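Flanbridge bench notes, February

Sorting task, planner side

Picked up from where Zdeňka Murín left the branch. The problem is still the hand-off between the task planner and the reach controller. The planner issues a new target as soon as perception publishes one, and the controller restarts its trajectory each time, so the arm hesitates. Log 2344 has 11 restarts in a single reach, all of them for target shifts smaller than the width of a finger.

Changed two things. Targets are now latched once the arm leaves its ready pose, and only replaced if the new estimate has moved by more than 21 mm. The latch lives in the Uddin wrapper for now – it ought to go in the planner proper, but I did not want to touch that code before the merge.
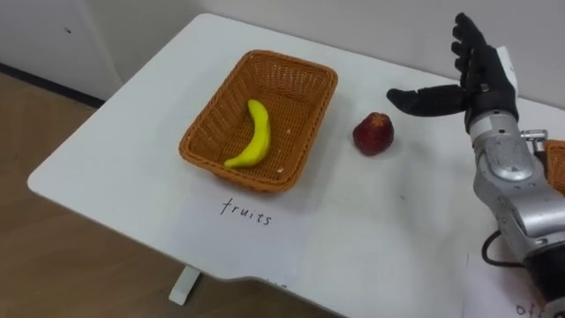 Label reading is the other half. The basket class comes from the handwriting on the table, and the old parser threw out anything it scored as a partial word. With "fruits" written straight onto the tabletop in thin pen, the letters are faint compared with the ones on paper, so I have lowered the contrast threshold and made the matcher accept lower case. The object list needs to keep the banana tagged as inside the basket and the apple as still to place. The old code dropped contained objects from the list altogether, and the planner then had no idea which part of the basket was taken. Containment is now a flag on the object.

Still open: the thumb shows up in the depth crop and gets merged with whatever is next to it. Masking from the joint state should fix it, if the Wollholm calibration file is any good.

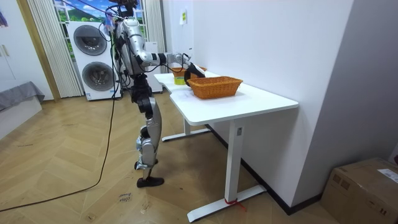
Side view, arm out over the near corner of the desk.

To do
– move the latch into the planner
– replay 2344 with the new threshold
– ask Zdeňka which Funness driver version she built against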